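Clear bins for snack bars – worth it or not?
Home and Pantry forum > Storage and Sorting
3 pages, showing page 1

rutier_kitchen
Started this topic, Friday evening

Hello all. I am sorting our snack bars again and I would like opinions from people with more experience. We buy the bars in mixed boxes, and in our house everybody likes a different kind. Until now they were all together in one basket, and every morning there was digging and complaining.

So I moved to clear plastic bins, one bin for each kind of bar. I do the sorting on the butcher-block table, where there is space to spread out. The woven basket is still there too, and the succulent in the white pot stands between the bins, because I like it and the table is its home. The middle bin had nothing in it yet.

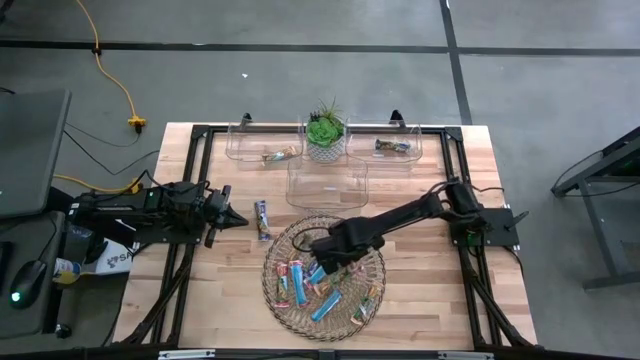
moffat_pantry
I would not give every kind its own bin. I did this for one winter and it was a mistake. You buy four kinds, then the shop changes the mix and you have six kinds, and then you need more bins than you have shelf. Put everything with nuts in one bin and everything without nuts in another. Two bins, finished.

rutier_kitchen
Thank you, but nuts are not a problem in our house. Here it is about taste. If I put the chocolate ones together with the fruit ones, the chocolate ones disappear on the first day and the fruit ones stay until spring.

lirnstead
They will disappear on the first day from a clear bin as well. Faster, I think! My children can see through plastic very well. I went back to a basket with a lid.

oatmeal_and_rain
I disagree with lirnstead a little. With a lid I also forget what I have. Last March I found a full box of bars behind the rice, all past the date, and I had bought new ones the same week. Since I use clear bins I look once before shopping and I know. For me this is the whole reason to have them.

lirnstead
Fair point about the dates. But I write the date on a piece of tape on the lid and this also works.

rutier_kitchen
I continued with the sorting. I pick one bar, decide, put it in its bin, then pick the next. It is slow, but I find it restful. In this picture a purple and white one is still on the table, and the center bin has a red and orange one lying flat on the bottom.

I have three questions, and I put my own thoughts under each. Please correct me.

1. Lying flat or standing up? Flat looks calm when there are few bars, but in a full bin you cannot see the lower ones. Standing up like books is better for a full bin, I believe, if the bin is narrow enough. In my bins they fall over.
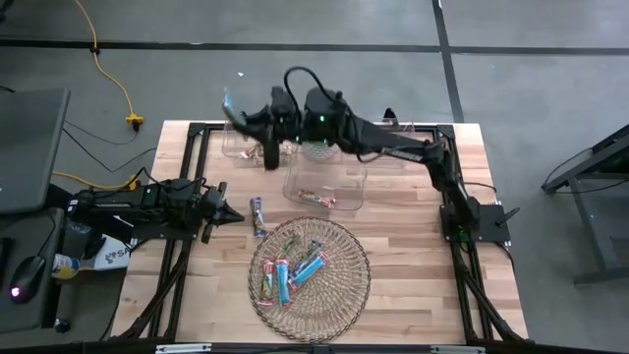

2. Keep the basket? I think yes, for the single bars that have no bin of their own. Moffat_pantry will say that this is the beginning of the mess.

3. Labels on a clear bin? It seems to me not necessary, but my mother-in-law has asked two times already where the labels are.

moffat_pantry
Yes, it is the beginning of the mess. I say it with affection. A basket for "other" is always full after one month.

For question 1: cut a piece of cardboard and put it in the bin as a divider. Then they stand.

oatmeal_and_rain
Labels yes, but on the shelf and not on the bin. Then the bin can go in the dishwasher and the label stays where it is. Check first if your bins can be washed this way – mine became cloudy.

lirnstead
No labels. You can see the bars.

rutier_kitchen
Cardboard I can do tomorrow, there is enough of it here. I will try with one bin first and keep the basket until the end of the month. If it is full by then, moffat_pantry may write "I told you" in this topic.

moffat_pantry
I have saved the page.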